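Wustville Shared Workroom
Minutes of the users' meeting, December, 6.30 pm

Present: Zhiqiang Zeng (chair), Aisyah Liew, Ulises Villanueva, Shiyu Peng (minutes)
Apologies: Jianhua Xiong, who sent biscuits

1. Minutes of the last meeting
Agreed, once Ulises had been allowed to change "shouted" to "asked" under item 4.

2. Heating
The radiator by the door now has two settings, off and Drimirari in August. Aisyah has rung the landlord 3 times and has been promised a visit. Shiyu to ring next, in a different tone of voice.

3. Money
Balance stands at 196 pounds. Zhiqiang noted that the quote for a new worktop was 3000 and waited for the laughter to stop. The present table stays. Ulises asked whether it could at least be wiped down after use. The meeting felt that it could, and looked at Ulises.

4. Cupboard
The label maker has been found inside the box labelled "label maker". Aisyah would like it recorded that she suggested looking there in the autumn. So recorded.

5. The table and the coloured blocks
Longest item of the evening. Zhiqiang reported that blocks keep leaving the table and turning up in coat pockets, on the windowsill and once in the kettle. Ulises said the kettle was an isolated incident.

Aisyah proposed that the black pad stay on the tabletop and that mugs stay off it, however much it may look like a coaster. Carried, Ulises abstaining with mug in hand. Agreed also that the red, yellow and green blocks go back in the tin at the end of each session, and that whoever finishes last checks the floor.

There was a short discussion of whether the green one is green or "more of a lime". Left on the table, as it were.

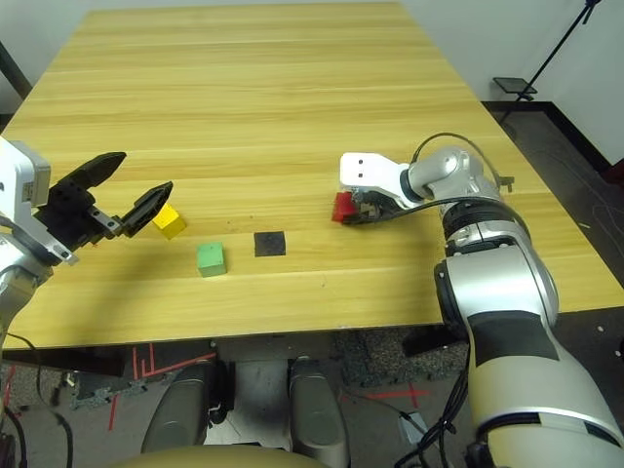 The table in use: yellow and green blocks near the black pad, red one in hand.

6. Floor tape
Shiyu asked that people stop picking at the red tape. Jianhua had sent a note saying the same thing in stronger terms. Spare roll is on the hook behind the door.

7. Any other business
Keys: 12 were cut and Zhiqiang can account for most of them. Please look in your bags.
Biscuits: gone by item 3. Thanks to Jianhua.

Actions
Shiyu: landlord, tape
Aisyah: lid for the block tin
Zhiqiang: list of key holders
Ulises: mug

Meeting closed at 7.50 pm. Next meeting in the new year, same room, bring a jumper.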